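Medicine Costs for Patients With Asthma in Two Towns
Student project report, Aurel Filip and Ragnheiður Ketilsson
2020-08-08

2. Method

We asked ten pharmacies in Cestska and Bridden for the price of the same inhaler, without insurance. We also gave a paper questionnaire to 100 adult patients. The questions were about the money they paid in March and if they had skipped any doses.
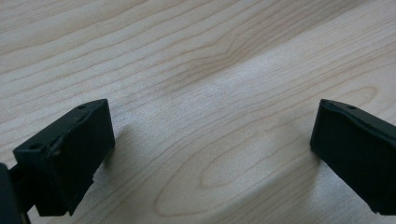
Figure 1. Tabletop with wavy grain lines.

3. Results

The lowest yearly cost was 700 and the highest was 1361, both in local currency. The highest price was in Bridden, where there is only one wholesaler. Many patients told us that they use the inhaler less often at the end of the month. We did not check these answers with their doctors, so they must be read with care.

Our teacher, Mrs. Rastogi, corrected the tables.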